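Stir It Until It Sings: What We Learned About Wooden Spoons and Porridge

Project report by Fanni Fülöp and Javiera Iturra
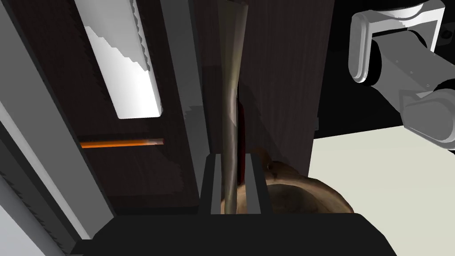 Figure 1. A long, thin wooden stick held between two gripper fingers (computer rendering).

Why we picked this

Our class was told to choose one everyday kitchen habit and find out whether it matters. Fanni's grandmother stirs everything with a flat wooden stick she calls the Wikham, after the village market where she bought it, and she swears that porridge stirred with a metal spoon tastes wrong. Javiera grew up with cornmeal porridge stirred with a round spoon and had never heard of such a thing. We argued about it for an entire lunch, and by the end of lunch we had our topic!

What we wanted to find out

Does the shape of the stirrer change how lumpy the porridge gets? And does the material change the taste, or do people only think so? We also wanted to know why flat stirring sticks show up in so many places that grow oats, barley or corn. That last question got much bigger than we planned (more on it further down).

How we cooked

We used plain rolled oats for half the batches and fine cornmeal for the other half. Each batch was 50 grams of grain with water and a pinch of salt, cooked in the same small pot on the same burner in Javiera's kitchen. One of us stirred and the other kept time. We swapped jobs after every batch so that one person's stirring style wouldn't decide everything. Fanni is a fast stirrer. Javiera goes slow and scrapes the bottom a lot.

We had a flat wooden stick, a round wooden spoon and a metal spoon. When the porridge was ready we pushed it through a coarse sieve with the back of a ladle and weighed the lumps that stayed behind. The sieve was a pain to clean. If you try this with cornmeal, soak the sieve right away, or you'll be picking at it with a toothpick until bedtime.

What happened with the lumps

The oats hardly cared. Oats are already kind of lumpy, and by the time they're soft it's hard to say what is a lump and what is just an oat. We should have thought of that before we cooked so many of them.

The cornmeal was where it got exciting! The flat stick left the least behind in the sieve, the round wooden spoon came next, and the metal spoon was last. We think the flat edge reaches into the corner of the pot where the side meets the bottom, and that corner is where the dry clumps hide. Our metal spoon was also the shortest, so our hands got hot and we may have stirred less. We only noticed that on the second afternoon, and we didn't have a longer metal spoon to check it with.

The taste test

We asked 50 people at the school's March open house to try 2 small cups of the same cornmeal porridge, one stirred with wood and one with metal, and to tell us which they liked better. They didn't know which was which. The votes came out so close to even that we can't say wood tastes better. We told Fanni's grandmother. She said we had bought bad cornmeal.

People had wonderful things to say, though. One man told us about making porridge for his whole scout camp in a pot he could have sat in. A girl from the lower grades asked for more of both cups and wouldn't pick a winner, so we marked her as undecided.

A little history

The town museum in Borken let us look at its kitchen drawer collection, and this was our favorite day of the project. There were flat sticks, sticks with little pegs near the end, and one carved from a forked branch. The label on the oldest one said only "stirrer, farm use." Many had one side worn down at a slant, and the guide told us that comes from a person always stirring in the same direction. We both went home and checked our own spoons. Javiera's is slanted on the left!

We also read that people have been cooking ground grain in pots for far more than 3,000 years, so somebody has always needed something to stir with.

What we would change

We'd skip the oats and try millet. We'd use stirrers of equal length. We'd also measure the water more carefully, because in the first few batches we poured it from a mug and the mug wasn't always full.

Thanks

Thank you to Mrs. Bogale for lending us her good scale and for eating a lot of porridge, and to Fanni's grandmother, who still wants a rematch with her own cornmeal.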